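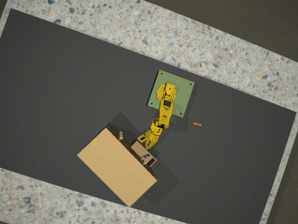

Progress report to the Vasilakis Fund
Samberg Community Cinema, digital projection and booking grant
23/02/2018

Hi all,

You asked for something shorter than last time and with fewer attachments, so I've kept it to one document and put the spreadsheet in the shared folder. I'm writing this in the box office between the matinee and the evening show, so if it wanders a bit, that's why. The main news is that the projector is in, the booking deal with Devis is signed, and the fight over the delivery fees is not finished. I'll take them in that order.

The projector

We're up and running on the new machine in the big house. The install took longer than the two days we'd planned for, mainly on account of the port window. The glass between the booth and the auditorium was the original, it had a slight green cast, and once we had a clean digital picture going through it you could see it on every white shirt on screen. We'd lived with it for years on film! So we replaced the glass, and I moved the money over from the signage line. I emailed you about that at the time and you said fine, but I'm putting it here so it's written down in a proper report.

Sound is still the old processor. It works, it hums a little during quiet scenes, and I would love to replace it, but that isn't what this grant is for and I'm not going to try to sneak it in.

The small house is still on the loaner projector from Nirier. They've been very decent about it and have agreed we can hang on to it until May. After that we either buy it from them or send it back, and I'd like to talk to you about that before we get too close to the date. My own feeling is buy. It's dim for 3D, but we don't show 3D in the small house and I can't remember anybody asking for it.

Booking and what we've been showing

The agreement with Devis started this period. They book on our behalf along with a bunch of other independents, which gets us a seat at the table with the bigger distributors. Before, I'd call about a title and hear back a week after it opened. Now I get a list, I mark it up, and I usually have an answer in a couple of days. I don't get everything I want. We were offered one of the big holiday releases on the condition that we play it on our main screen for 4 weeks with every show, no splitting, and I turned it down. In a town this size you've run out of people by the middle of week two. I know some of you would have taken it, and I went back and forth on it myself, but I think I'd make the same call again.

Total admissions for the period came to 3645. Of those, 819 were for the repertory and subtitled program, which is the part you're funding, so I've broken it out. I was hoping for more on the subtitled side. The repertory nights did great (the noir double bill had people standing in the lobby arguing about the ending, my favorite kind of night) and they're carrying the newer foreign titles for now. I've moved the subtitled films to the early evening slot to see if that helps. The late show was a mistake, and it was my mistake. I figured our audience for those films stayed up later than they do.

Popcorn sales are up. I mention it only because the board always asks.

The delivery fee problem

Okay, the annoying part. Under the terms we inherited, we pay a flat handling fee every time a title is delivered to us, no matter how many shows we give it. For a big theater running something all day for a month, it disappears. For us, when we play a restored classic for 2 nights, it can eat most of what we clear. I raised this in my last report and said I hoped it would be settled by now. It isn't.

Where it stands: Devis asked for a reduced rate for any booking of three shows or fewer. The delivery company came back with an offer to waive the fee on repertory titles only, and only if we sign on for a longer term. I don't love the longer term. Sheyla Tello, who handles our contracts, read the whole thing through and flagged a clause that lets them change the fee with thirty days' notice, so we could sign for the discount and lose it a month later while still being stuck in the deal. She's written back asking for that to come out. We haven't had a reply yet. Until we do, I'm holding off on signing anything, and I've budgeted as if we'll be paying the full fee through the end of the grant year.

I did look at whether we could pick up drives ourselves from the depot and skip the delivery side altogether. It's a long drive each way and they aren't set up for people walking in, so I've dropped that idea.

Money

We're a little under on equipment, even with the glass, and a little over on staff hours. The staff overage is from training. Everybody who works the booth had to learn the new system, and I paid them for that time, plus I had a second person in the booth for every show during the first stretch so there'd be someone to run downstairs if the screen went dark. It went dark once. We gave out passes and most people stayed.

The marketing line has barely been touched. I've been holding it for the spring program and I still think that's right. If you'd prefer I spend it earlier, tell me now — printing has to be booked ahead.

What's coming up before the next report:

Finish the spring program and get it to the printer.
Decide on the Nirier projector for the small house.
Get an answer on the thirty-day clause, and sign or walk away.
Try the school matinees again, this time with a start that works with the bus schedule.
Fix the masking on the left side of the big screen, which sticks.

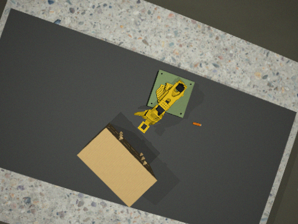

Things I need from you

A yes or no on moving the leftover equipment money toward buying the loaner. I've put the quote in the folder. If the answer is no, I'll need a bit of warning so I can plan the small house around a gap.

Also, could somebody confirm whether the audience survey has to be the printed one? We have a stack of them and hardly anyone fills them out. I'd like to try a short one on the tablet at the concession stand, with the same questions in the same order so you can still compare.

And please come see something. The offer of seats for any of you is always open, just call the box office number and leave your name. The early evening subtitled shows have plenty of room at the moment, and the new picture in the big house really does look wonderful from the fifth or sixth row. Parking is easier on the side street behind us while they're digging up the front.

I'll send the final box office figures for the noir series separately once the distributor has signed off on them.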